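# Used metal lockers for a shared workshop – keys, vents, which kind?

**Ustyna Nazarenko**

We share a workshop with a sewing group and need somewhere lockable for bags, coats and a few tools. A school is clearing out gray metal locker cabinets and will let us have one for 300, delivery not included. A new one from the Bravlow catalog is 1099, so the used one is tempting.

What I know so far: it has two rows of doors, each door has its own lock, and most of the keys are there. The school can't say who made it. There is one spot for it, on the wall next to a window, and the ceiling in that room is low at that end.

1. Is it a problem if a key is missing?
2. Do the vents matter? People will hang up damp coats in winter.
3. Does it need to be fixed to the wall?

Posted Dec 26, 2019

---

**Totero**

Get it. 300 is fine. We paid 565 for one with dents in it.

Keys: any locksmith can swap a cam lock. Take one out first and measure it.

---

**Stelios Kourkoulas**

I looked after the lockers at a community center for several years, so I'll take these in order.

A missing key is a small job if the door is open and a bigger one if it is shut. Ask the school to leave every door unlocked before you collect it. Look for a number stamped on the face of each lock. If there is one, a locksmith can often cut a key from the number alone. If there isn't, unscrew the nut behind the door, pull the whole lock and replace it. Buy the new locks in one batch, and check that no two have the same number – it happens.

Vents do matter for coats. Without them the inside smells within a few weeks and the hooks start to rust. Vents near the top of the door are enough for ordinary use. For really wet things, put a tray in the bottom and leave the door open for an hour first.

Keys left in the locks are how we ran ours during the day. You take the key when you use the door and put it back when you leave.

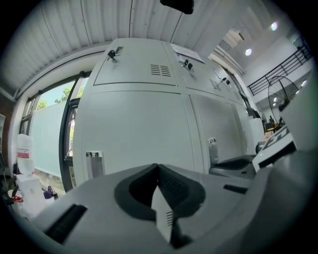
Our cabinet is the same general type, light gray with upper and lower doors, and it stands near the window. The black keys stay in the upper locks where people can find them, and the house rules go on a paper notice taped to the top front edge. Tape is fine on painted metal, but change it now and then or it leaves a brown line. The lower doors have recessed handles, so bags don't catch on them in passing. Check for that on yours if the walkway is narrow.

As for the wall, yes, fix it. One bracket at the top on each side, into something solid. A tall cabinet with heavy things behind the upper doors can tip when a door is pulled hard. Put the tools in the lower row. Level the feet before you drill, otherwise the doors will bind.

Measure the low end of the ceiling before you pay, and measure the diagonal too. You need that much room to stand the cabinet up from lying flat. We had to bring ours upright in the hallway and walk it in.

---

**Ustyna Nazarenko**

Thank you both. I hadn't thought of the diagonal. Going back with a tape measure, and I'll ask them to leave the doors unlocked.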